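Mimow合租公寓四月住户会议纪要

时间:晚上八点开始，原定半小时，九点二十散会
主持兼记录:Benedita Valente
出席:五人。Loureiro迟到，带了橘子，不予追究。

一、上次遗留事项
走廊灯泡已换。冰箱里那盒没写名字的豆腐仍无人认领，会上表决处理，全票通过，随后花了十分钟讨论由谁去扔。

二、卧室垃圾
主持人提出，卧室的纸篓不能满到冒尖才倒。有人认为“冒尖”缺乏标准。经讨论，以篓口为准，碰到篓口当晚必须倒，用手往下压一压再说“还没满”的，不算。

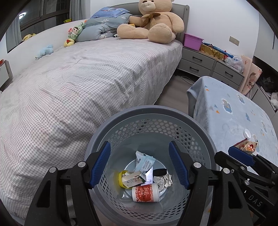

零食包装、纸巾、纸杯可以进卧室纸篓，汤汤水水一律去厨房。瓶盖请直接扔掉，不要先在桌上住几天。Loureiro问纸盒要不要压扁，答:要。又问小纸盒呢，答:也要。

三、床上的毛绒玩具
有人建议设上限，提案人自己床上也有，当场撤回。改为:换床单时玩具须全部挪开，不得绕着熊铺。

四、费用
垃圾袋、洗衣液及拖把头本月共支出466元，公共账户余额613元。Verel牌垃圾袋太薄，拎到二楼就漏，下次换一种。人均大约27元的清洁费维持不变，月底前转给Benedita。

五、其他
洗衣机排班表重贴一份，旧的那份被人拿去垫了锅。
下次会议时间另行通知，橘子已吃完。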